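Getting started with the Skamus hand grippers: your first bin-lining session

If you have just unpacked a Skamus kit from Uvley and are wondering where on earth to begin, welcome, and do put the kettle on first. I have been using our pair since May, and I must have set them up for more than 58 beginners by now, so most of the muddles you are likely to get into are ones I have met before (and quite a few of them I made myself!).

The kit comes with 2 grippers, their cables, the base box and a very thin leaflet. The leaflet will tell you how to plug everything together and then rather abandons you, so I'll pick up from there.

Getting the table ready

Choose a table you can stand at comfortably without stooping. Put your bin in the middle, a forearm's length from the front edge, and line it with a clear bag before you pick up the grippers. I know it's tempting to do the whole job with them on day one, but opening out a fresh bag is fiddly, and Anahera Sheehan, who taught me, always had us start with the bag already in and simply work on tidying the folds. I still think she was right.

Let the cables hang down towards you, one on each side. If they cross, swap them over now. You will only get cross yourself later on.

Holding the grippers

Pick up one in each hand and wrap your fingers round the body, nice and loose. Bring the two sets of jaws in from either side so that they point towards each other, with the bin between them. Hold them level with the rim and stay there for a moment before you press start on the base box, as the software takes this as your resting position.

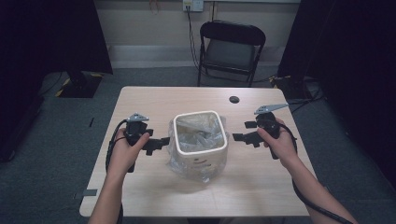
Ready to start: grippers level with the rim, one on each side of the lined bin.

Your first try

Now take a fold of the bag in the left jaws and ease it down over the outside of the bin. Do the same on the right. Go slowly, slower than feels natural, and come back to your resting position before pressing stop. That is one complete go, and you can save it or bin it (sorry) from the base box.

If the jaws keep slipping off the plastic, take a thicker pinch. If the bag lifts out altogether, you are probably pulling up before you pull out, so try moving your hands apart first.

Is the kit worth it?

Ours cost £550 with the training day at Te Moana included, and I'd say the training day was half the value. The grippers are comfortable for a good long spell, though I do wish the cables were longer, and I've written to Uvley to say so.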